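4.3 Checking the wrist view and setting the self mask

Do this section after the arm calibration in 4.2 and before you load any planner profile. You need Juvska running on the control computer, both arms powered, and the Risuneck perception service started. If the service is not running, the Views tab is gray and cannot be opened.

The self mask tells the perception service which parts of a wrist view belong to the robot. Pixels inside the mask are never passed to the object finder. If the mask is too small, the fingers are reported as objects on the table. If it is too large, real objects near the fingers are lost.

Opening the view

1. In Juvska, open Views and select the wrist camera of the arm you are setting up.
2. Set Stream to Live. The frame counter at the lower right should start to climb.
3. Set Exposure to Fixed and enter 2000. Leave Gain at its default.
4. Open the gripper fully using the Open button on the Hand panel. Do not push the fingers apart by hand.
5. Jog the arm until the table fills most of the view.

Note: If the counter stays at zero, stop the stream, wait for the status line to read Idle, and start it again. A second failure usually means the camera was assigned to the wrong arm in 4.1.

Drawing the mask

6. Click Edit Mask. The view freezes on the current frame.
7. Trace the outline of each finger, including any pad. Draw a separate outline for each finger and leave the gap between them clear.
8. Set Margin to 2.
9. Click Apply, then close the gripper slowly from the Hand panel while watching the overlay. The overlay should follow the fingers through the whole stroke.
10. Click Save. The mask is written to the arm profile under the name you gave the arm in 4.1.

Caution: Keep hands off the table during step 9. The gripper moves as soon as the button is pressed, and the Close command does not check for contact until the planner profile has been loaded.

The second arm

On a two-arm Stitard cell, the other gripper will often be in view. Leave it out of the self mask. It moves independently, so a fixed outline would be wrong as soon as either arm moved. Risuneck removes it with the arm model instead.

11. On the Filters panel, turn on Other Arm.
12. Check that the link status next to it reads Synced. If it reads Late, raise Pose Buffer to 1000 and apply.
13. Jog the second arm a short way in each direction. The shaded region in the view should stay on the gripper with no visible delay.

The arm model covers rigid links and fingers only. Cables are not part of it. A cable lying on the table can be reported as a long, thin object, and one that crosses in front of an object can split it in two. Turn on Thin Shape Reject if you see either of these, or reroute the cable and secure it clear of the work area.

Checking the object list

14. Put a few objects of different shapes and colors on the table, with at least one close to the second gripper.
15. Click Run Once and compare the object list with the live view. 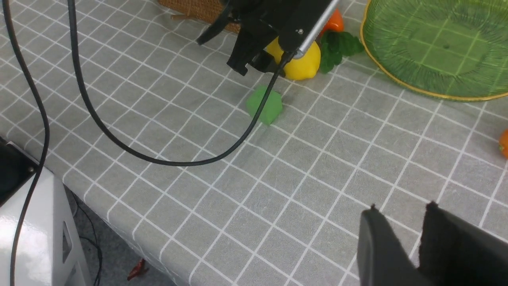
Figure 4-6. Wrist view with the fingers open at lower right and the other gripper at the top, over the lemon.

Objects partly hidden by a gripper, such as the lemon in Figure 4-6, should still get one entry each, with the Partial flag set. Leafy items may be listed as one object or several. Either result is acceptable at this stage, and grouping is adjusted in 4.5.

Items on the floor should not appear in the list. If they do, the table plane is set too low. Return to Table Plane on the Filters panel and click Refit with the arms clear of the surface.

If the list is empty, check that the service is listening on port 496 and that no other client is connected. The Lavoie log viewer holds the port open while it is recording, so close it before you run the check again.

16. When the list is correct, click Lock View. Juvska will ask for the profile password.

Go on to 4.4, Loading a planner profile.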